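"I never wanted to be the boss of my father's people"

Despina Psarras arrived at the cafe before me and had already ordered for both of us. She is the third person to run Zacharopoulos, the small packing firm her grandfather on the mother's side began with one truck. I wanted to talk with her about inheritance, and how a family business passes from one generation to the next without the family breaking.

"People think you receive a key and then it is yours," she told me. "I received the key when I was thirty. The decisions came much later."

For years her father still came in every morning at six. He signed nothing, but the older workers went to his chair first. She did not fight it. "What could I say? He taught them everything. Severino Salcedo was there 18 years before me. He knew me when I did my homework on the boxes."

Salcedo, who joined us for the second coffee, remembers it more gently. "She asked many questions," he said. "Her father did not ask. For us it was strange in the beginning, we thought she was not sure."

The first real quarrel was about money. Clatinora, then their biggest customer, wanted a lower price, and her father wanted to accept. Despina refused. They did not speak at the Sunday lunch for 2 months, and her mother passed the bread between them.

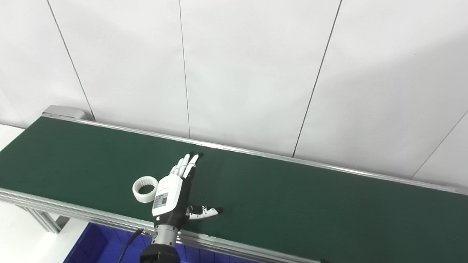
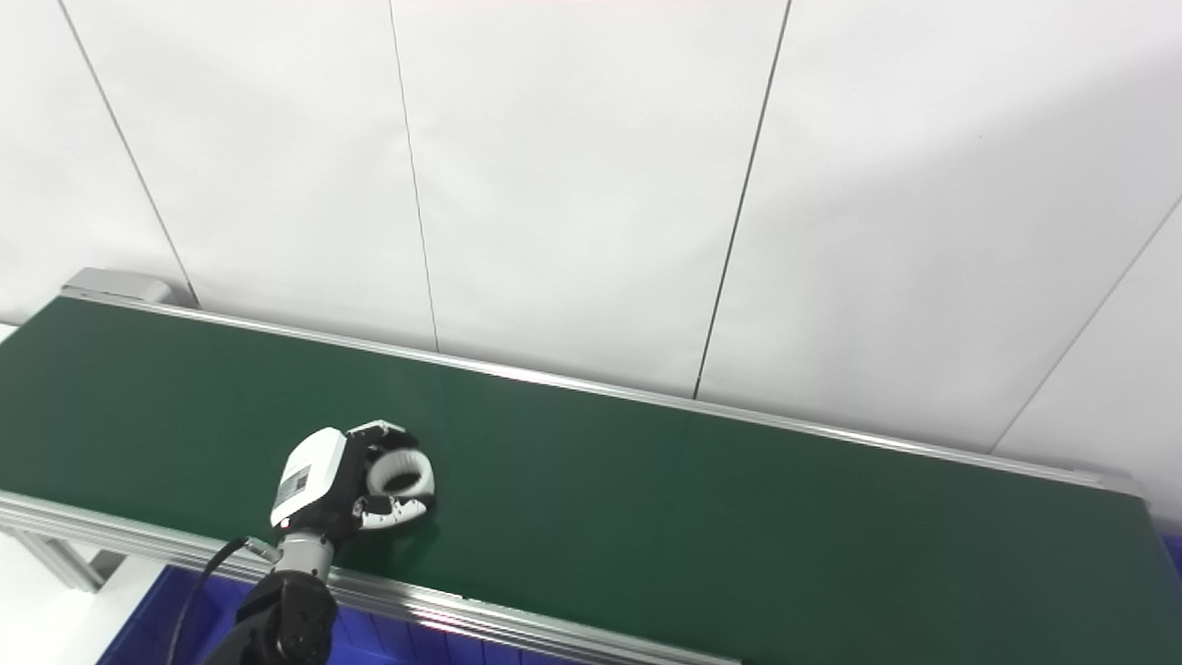

A green conveyor belt with silver rails.

"I lost that customer," she said. "He was right about this, I was wrong. But after it he stopped coming at six. He came at nine, then only on Fridays." I asked if he ever explained the change. She laughed and shook her head.

Today her own daughter is studying music, and Despina says she will not push. She has spoken with a lawyer, Periklis Tsoukalas, about letting the employees buy a part of the company. His advice was to begin early and to put everything on paper, also the things which everybody believes are clear.

"My father would hate the paper," she said. Then she looked at Salcedo. "You would buy?"

"Depends on the price," he answered, and asked for the bill.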